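ATA DA REUNIÃO DO CONSELHO DA BIBLIOTECA COMUNITÁRIA DE DORHAM

Data: 1 de novembro de 2021
Presentes: Carol Ellwood (presidente), Lauri Juntunen, Shirley Mellor e Roxana Enache (secretária)
Ausência justificada: Elsie Kettle

1. Aprovação da ata anterior
A ata da reunião anterior foi aprovada por unanimidade, com correção da grafia do nome da Sala Lindsay no ponto 4.

2. Horário de inverno
Deliberou-se antecipar o encerramento em uma hora durante o mês de dezembro. A sala de leitura infantil mantém o horário atual. Shirley Mellor votou contra e pediu que constasse em ata a sua preocupação com os estudantes do turno da tarde.

3. Acervo
Lauri Juntunen apresentou o resultado do inventário: 196 volumes sem registo no catálogo, na maior parte provenientes da doação Birna. O conselho autorizou a catalogação dos títulos em bom estado – os restantes seguem para a feira de trocas.

4. Equipamento informático
Foi aprovada a verba de 300 euros para peças destinadas aos computadores de consulta. Antes de qualquer compra, será verificada a memória instalada em cada torre. A proposta da firma Gosero fica adiada até à receção de um segundo orçamento.
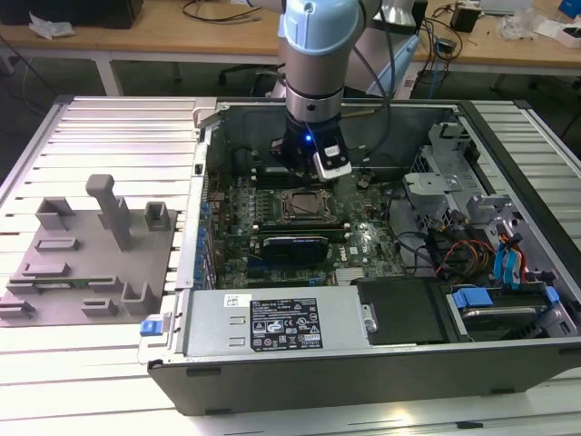 5. Outros assuntos
Roxana Enache informou que a infiltração junto à entrada lateral foi comunicada ao senhorio, aguardando-se resposta por escrito. Nada mais havendo a tratar, a presidente deu por encerrada a reunião, da qual se lavrou a presente ata.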